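Clearing the kitchen bench: which tips are worth the bother

Every few months the same advice does the rounds, usually with a bottle of something to sell at the end of it. I've tried most of it on my own bench, and a fair bit went in the bin.

Vinegar and bicarb together. They fizz, they cancel each other out, and you're left wiping up salty water. Use one or the other. Never put vinegar on marble or other natural stone.

Drawer organisers. The Plindar set costs $92 and fits no drawer I own. Measure first, then see whether old baking trays or takeaway lids will do the job.

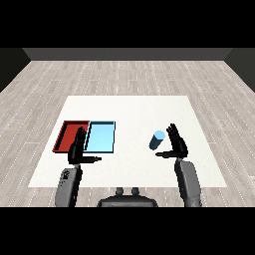

Two shallow trays side by side on the left half of a white table.

Trays do help, I'll grant that. Keep the oil, salt and pepper on one and you can lift the lot when you wipe down. But a tray is also a flat place to dump mail, so clear it on Saturday or don't start.

Colour-coded cloths. Fine if everyone in the house remembers the colours. Ours lasted 7 days. A hot wash does more good than any system.

"Miracle" sponges. They're a mild abrasive and will dull a glossy finish. Test a corner you can't see before you go near the cupboard doors.

Next month: descaling the kettle, with and without the Kokeck tablets.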